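# Used metal lockers for a shared workshop: keys in the doors, no master, half of them stick

Posted in Storage & Workshop by **Raphaël Lemaire**

We run a shared pottery and repair workshop, and in March we inherited a bank of gray steel lockers from a print shop called Brinau that was clearing out. Small compartments on top, tall doors underneath. They were free, and I now understand why.

Each door has its own lock and its own key. There is no master key and no list of which key goes with which door. The keys have been living in the locks, which worked fine until members began to use the lockers for things they cared about. In the first month two keys went home in somebody's apron and one went through the kiln. (It survived. It does not turn anything anymore.)

What I'd like to know:

- Is it worth getting the whole lot rekeyed? The one quote I got was more than 1,000, which is a lot of money to protect sponges.
- If not, how do other places handle keys without turning somebody into a full-time key person? I suspect that somebody would be me.
- Several locks are stiff. I sprayed them with the all-purpose oil from under the sink and they were lovely for a week and then worse than before.
- What do you do about labels? Ours still have the names of print shop people in them. Members have begun calling each other by these names and I would like it to stop.

The room is unheated and gets dusty. We have 40 members, fewer lockers than members, and no budget line for any of this.

---

**Ella**

Just take the locks off and let people bring their own padlocks. Done.

> **Raphaël Lemaire:** There's nowhere to put a padlock. They're key locks set into the doors, no hasp. I did think about drilling. I have been asked by several people not to drill.

> **Ella:** ok then leave them all unlocked, what are they stealing, clay?

> **Raphaël Lemaire:** Glaze, mostly. You would be surprised what people will do for a good celadon.

---

**Ginette Tessier**

I looked after the changing room at a community pool for longer than I care to say, and then did the same for a theater, where people lose keys with more feeling. Don't rekey yet. Do it in this order.

**1. Number everything before you move a single key.** Start at the top left, go across, then start again on the lower row. Paint marker on the inside of the door, where it won't be picked at. Then tag each key with the same number while it is still sitting in its own lock. The moment you pull two keys and hold them in one hand you have a puzzle, and you'll be solving it on your knees.

**2. Look for a code.** Many small cabinet locks have a number stamped on the face or on the key. Ours were all in the same series and one of them was 733, which I remember because it was the one that got lost every season. Write the codes next to your locker numbers in a notebook that stays out of the room. With a code, a locksmith can often cut a replacement for the price of a sandwich. Without one, they may need to pull the lock. That is a different sandwich.

**3. Get spares cut now, two per door if you can stand it.** One goes on a hook in a closed cabinet and one goes to whoever has the locker. The hook key never goes out, not even for five minutes. I had a lifeguard called Khalaf who borrowed one for five minutes and I believe he has it still.

**4. The stiff ones.** Stop with the kitchen oil. It catches dust and turns to paste, and you have pottery dust, so you are more or less making slip in there. Blow the lock out with compressed air (safety glasses, please), use a lock cleaner if it's gummy, then a little dry graphite or PTFE lubricant. Work the key in and out a dozen times and wipe it between goes. If the key turns but the door still drags, leave the lock alone and check whether the whole bank is level. A locker standing on a crooked floor leans on its own doors. Shim the low corner and try again before you blame anything else.

**5. Where the key lives when a locker is free.** In the door, and I'll be argued with about this, but it's the quickest way to see what's taken.

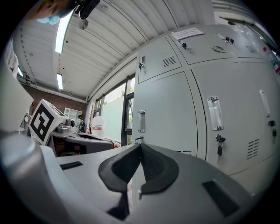 My system at the theater was simple: key in the lock means the locker is free, no key means somebody has it, and neither of these facts is to be discussed with me during a show. It only holds up if the rule is posted where people are already looking. A printed note taped along the top edge of an upper door, like the white one there, beats a poster by the entrance that people walk past for years. Keep it to two sentences. And give each key a head or tag that can be spotted from across the room, as a bare silver key against a silver lock is as good as invisible to somebody late for rehearsal.

**6. Labels.** If your handles have the little window in them, cut card to fit and slide the old names out with a thin ruler. Write numbers on the new cards, never people. People leave. I once inherited a door marked STALTETTI, and for two years I assumed it was the manufacturer.

Don't fill in the vents with tape, by the way, however much dust comes through them. Somebody will put a wet towel in there and you'll know about it by April.

As for the cost, wait 30 days after you've done the tagging, then count what's missing. If it's one or two keys, replace those locks and leave the rest in peace.

> **Raphaël Lemaire:** This is extremely helpful and slightly frightening. I did the numbering tonight. Two of the keys were in the wrong doors, and one of those doors opened anyway, so now I have a new worry.

> **Ginette Tessier:** Cheap locks share keys more often than you'd like. Try that key in all of them, write down which ones it opens, and don't tell the glaze people.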